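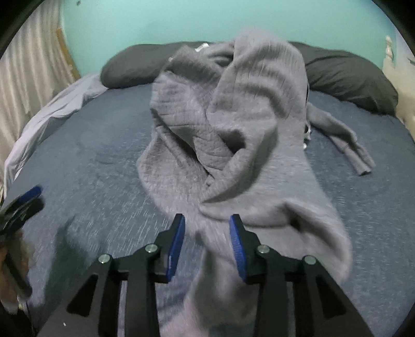 Light gray knit, May 2018

Board index > Household > Clothes and fabrics > Storing knits: fold or hang?

1,452 views | 171 shares

milagros_v wrote:

Good evening to all. I have read the older threads about sweaters, but they mostly discuss moths, and my question is a different one. It is about the shoulders.

In my apartment in Droledton I have a wardrobe with a long rail and very few shelves. For years I hung all my knits on the rail, and every spring I found the same two small bumps on the shoulders, like little horns. With steam they go down, but they come back after one or two months. My mother always folded her knits, and hers stayed flat, but she also had a large chest of drawers and I have not.

So I would like to ask how you store them over the summer. Do you fold, roll, or hang in some special way? The drawers I have are deep, and if I put everything in one drawer, the sweater on the bottom receives the weight of all the others. I am also afraid of the crease in the middle of the front, which is hard to remove from a thick knit.

I wash by hand with Jidura and I dry flat on a towel. I mention it because I know somebody will ask.

Milagros Valdebenito

harrow_lane wrote:

Fold. Always fold. A hanger is for shirts. Gravity works on a sweater all summer long and the heavier the yarn the worse it gets. I had a cardigan grow four inches in the sleeves on a hanger and it never went back.

For the crease, fold in thirds lengthwise with the sleeves laid down the back, then once across. The only crosswise fold is at the waist and you won't see it after an hour of wearing.

tuppence wrote:

Going to disagree with harrow a little. Thin knits do fine on a rail if you fold them OVER the bar of the hanger. You fold the sweater in half down the middle, so the sleeves lie on top of each other, put the hook in the armpit, and drop the body over one side and the sleeves over the other. No weight on the shoulders at all. I keep all my merino like that and I haven't seen a bump yet.

harrow_lane wrote:

I've tried the armpit thing. You get a line straight across the chest from the bar. You trade two bumps for one ridge.

tuppence wrote:

Only on skinny wire hangers! Use the wide felt ones, or roll an old towel around the bar and tape it. And I did say thin knits. I wouldn't do it with a fisherman sweater.

milagros_v wrote:

Thank you both. I have tried the method of tuppence tonight with one merino, and it looks good – I will tell you in some weeks if a line appears.

For the thick ones I accept that I must fold. But I still have the question of the deep drawer. If I fold in thirds as harrow says, each sweater becomes a quite high package, and after four packages the drawer is full and the first one is pressed. Is it better to put them standing, one beside the other, like books? I saw this in a magazine and it looked very orderly, but I do not know if the knit sinks down by itself after a time.

dorset_bun wrote:

Standing works if the drawer is FULL. If there's room to slump they slump, and you end up with a rumpled lower edge. I put a shoe box in the gap to keep them upright.

Also, nobody has said this yet so I will: let them rest a day before you put them away. If you fold straight after wearing, the elbows stay baggy. Lay them out flat overnight first.

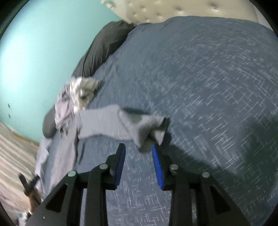

milagros_v wrote:

The resting is a good advice, and I did it this week before folding. What I have learned is that the surface matters more than I thought. On the table the knit slides away when I try to bring the second sleeve to the back, so my thirds were never equal. The bed is better, because the comforter holds the fabric a little, and mine is blue-gray and muted, so I can see well where the edge of a light sweater lies. With a patterned cover I always lost the line of the side seam. I smooth from the collar to the hem with the open hand, never pulling, and only then I turn the sides in.

I have also bought tissue paper. I put one sheet inside the fold at the waist, so the fold becomes round and not sharp. My mother did it with newspaper, but I am afraid of the ink on light colors.

harrow_lane wrote:

Tissue is good. Get the acid free kind if it's going to sit until December.

I'd still argue with you about the bed. A soft mattress dips under your hand and you can press a wave into the knit without noticing. I use the ironing board for the body and let the sleeves hang off until I need them.

milagros_v wrote:

My mattress is rather hard, so perhaps I do not see this problem. But I will try the ironing board with one of the thick ones and compare.

kettle_and_co wrote:

Does anyone pay to have it done? Nguyen on the corner by me in Droledton boxes winter things for the season. They come back folded beautifully and I've never managed it like that myself.

dorset_bun wrote:

For a good coat, sure. For everyday sweaters I'd keep the money and buy shelf dividers.

tuppence wrote:

Milagros, any line on the merino?

milagros_v wrote:

A very faint one, on the side where the bar was. I have now put a towel around it as you wrote. Harrow was also a little right, I must say.

Reader comments (3)

Pia: I roll mine. Never had a crease, but they do take up the whole drawer.

oldstitch: Rolling stretches the ribbing at the hem if you roll tight. Start from the collar end and keep it loose.

R. in the attic: What about cedar blocks, do they stain?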